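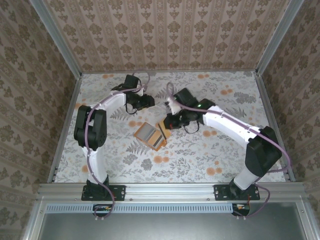 Restringing a pendant: cord length and knots

I replaced the cord on my aunt's locket in May and wrote down the steps, mostly so I don't have to work them out again. The locket is stainless steel with a fixed bail, bought at a gift shop in Gretmont. The original cord had frayed where it passed through the bail.

Material first. I used 2 mm waxed cotton from Tristimard. Nylon holds up better against sweat, but it needs its ends melted, and the melted bead is hard and scratches the neck. Waxed cotton can be cut with scissors and left alone. The black sheds a little wax for the first week.

Length. For a fixed 60 cm necklace I cut 104 cm. The extra goes into two sliding knots and the tails needed to tie them. My first attempt used less and I ran out of cord on the second knot, with 35 mm left to make three wraps. It can't be done with 35 mm.

The knot:

Put the pendant on the cord before anything else. Lay the two ends side by side, pointing in opposite directions. Fold one end back on itself to make a loop, wrap the tail three times around everything, working back toward the loop, then pass the tail through the loop and pull. Snug it slowly. Turn the piece over and do the same with the other end. Trim the tails after you have worn it for a day.

Check the bail for burrs. Mine had one on the inside edge, which probably explains the fraying. A few strokes with a round needle file took it off.

Reynaldo Manalo wrote in after my last post to ask about crimp ends and a lobster clasp. They work, but the crimp has to match the cord. The ones I ordered from Rowbotham were sized for thinner cord and split when I closed them. I have a larger size coming from Surkport and will post measurements when I've tried them.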